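Cup storage, second attempt

The coffee corner used to keep its paper cups in the shipping sleeve, open end up, and dust settled in the top one. I replaced the sleeve with a wire-loop holder on a round brown base. Cups go in upside down, rim on the base.

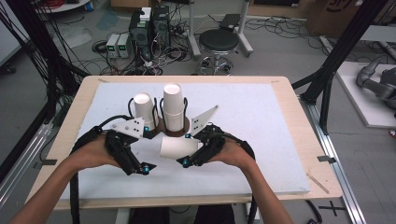 White paper cups in the two-loop holder, one still lying in front.

The loops do not grip. A tall stack leans on the wire, so I cap mine at 40 cups. Ozan Bilgin wants a third loop for lids — still undecided.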